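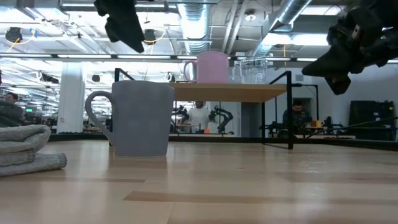
A grey mug, a pink mug and a glass pitcher: all the crockery anyone needs for a tea break.

I own too many mugs and I suspect you do too. When we moved house in December I wrapped every last one in newspaper, and somewhere past the second box I started to feel a bit ashamed of myself. Conference mugs! A mug shaped like a boot! One with a chip that I'd been drinking round for years.

So my case is this: buy plain ones, straight up and down, with a handle you can get your fingers through, and buy them in the same shape. Colours can differ (you'll want to know whose is whose), but the shape shouldn't. My friend Aoife Cullinane thinks this is joyless. She says a cupboard should look like a jumble sale, and that a mug from a wet week in Kerry tastes better than one from a set. I've drunk her tea and I can't agree.

I do like a speckle, mind you. A bit of fleck in a matte glaze hides a lot, and a grey mug looks right on pale wood in a way that shiny white never does. And put a folded towel beside it, a proper thick terry one, instead of those thin printed tea towels that just push the water about.

The boot mug went to the charity shop. I kept the chipped one, and Aoife has been unbearable about it ever since.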